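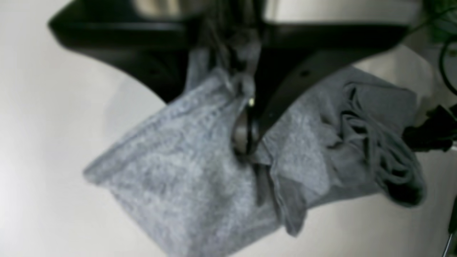

# Cloth handling data: questions we keep getting

**How many examples are in the Furtado set?**
684 episodes. The sales page for Stirneo suggests you can start with far fewer. We tried that and weren't convinced.

**Is 684 enough?**
For one kind of knit on a clean white surface, maybe. For "laundry," no. Be suspicious of anyone who says otherwise, including us.

**Do you keep failed grasps?**
Yes, labeled as failures. A set with only good grasps looks great in a chart and teaches the model very little about slipping.

**Who decides what counts as a failure?**
2 reviewers, working separately. They disagree more than we'd like, mostly on whether a bunched-up hold is a grasp or a tangle. Disputed episodes go in their own folder.

**Are blurry wrist views thrown out?**
No. The policy will see blur when it runs. We drop a clip only if the file is damaged.

**Doesn't Troltov make up the difference with simulation?**
So we've been told. Simulated cloth still folds too politely for our taste, and we haven't seen a fair side-by-side test.

**Will a model trained on this work on my gripper?**
Probably not without new examples. Finger shape matters a lot with fabric.

**When is the next release?**
Prurkoven is aiming for August with 2160 episodes. We'll believe it when the labels are checked.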